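Driltau FAQ: Grasp Proposals, Tracking and Replay

Applies to Driltau with the Tustance planner. Installation questions are covered on the setup page. Terms in capitals are parameter names.

Why does the grasp proposer return several candidates for an elongated object?

A long handle has no single best contact point. The proposer samples along the main axis and scores each sample by clearance, jaw width and distance to the estimated center of mass. For a hairbrush approached along the handle, the candidates nearest the neck usually score highest on mass offset and lowest on clearance from the head. To change the balance, edit MASS_WEIGHT. Setting it to zero is allowed but gives poor results on anything with a heavy end.

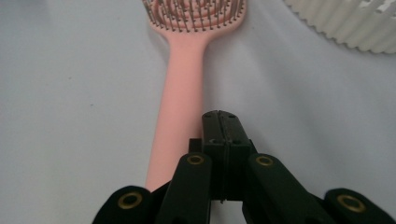
Why does segmentation split the head of a brush into many small regions?

Open ribs and thin pins let the surface behind them show through. The default mask filter treats each gap as a boundary. Raise MERGE_RADIUS to 8 pixels and rerun the mask stage only; the depth stage does not need to be repeated. If the handle and head still come back as separate objects, check that both share a color cluster in the mask viewer.

The wrist view contains a second gripper. Will it be tracked as an object?

Only if the tool mask is missing. Driltau loads one static mask for the fingers of the tool carrying the camera and one moving mask for the other tool, projected from its pose. The moving mask depends on clock sync between the two streams. An offset of 2 frames is enough to leave a black fringe that the tracker will pick up as a new instance. Run the sync check before changing any tracker threshold.
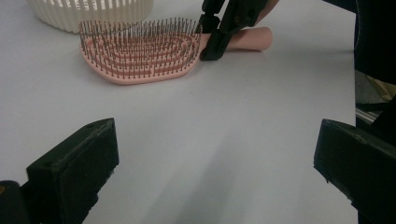
Wrist view, second gripper closed on the brush near the neck.

Does the planner handle contact from both sides?

Yes, in dual mode. Tustance plans each arm separately, then resolves conflicts in a shared time window. Contact states are labeled per gripper, so one side can be marked closed while the other is still open. Do not merge the two label tracks before export - the replay tool reads them as separate channels and will reject the file.

Which camera should be used for pose when the head view and wrist view disagree?

Use the head view for tool position and the wrist view for object contact. The dotted white plates on top of the grippers are visible from the head camera, along with the full work surface. When a plate turns more than 90 degrees from the camera, its pose is held at the last valid value and flagged STALE. Stale segments are kept in the log and skipped in training export.

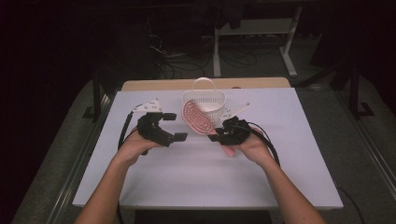
How large is the reference set?

The current Osei set has 1,964 episodes. It includes tabletop handling with one and two tools. Episodes with failed sync are listed in a separate index and are not part of that count.

Can logs be opened outside Driltau?

Yes. The Dusix viewer reads the same container format. It shows video, jaw width and contact labels, but not planner cost. Cost traces have to be exported as a table first.

Replay stops with "channel mismatch". What should be checked?

Compare the channel list in the log header with the one in the session config. The usual cause is a camera renamed between recording and replay. Edit the config, not the log header; the header is covered by the checksum.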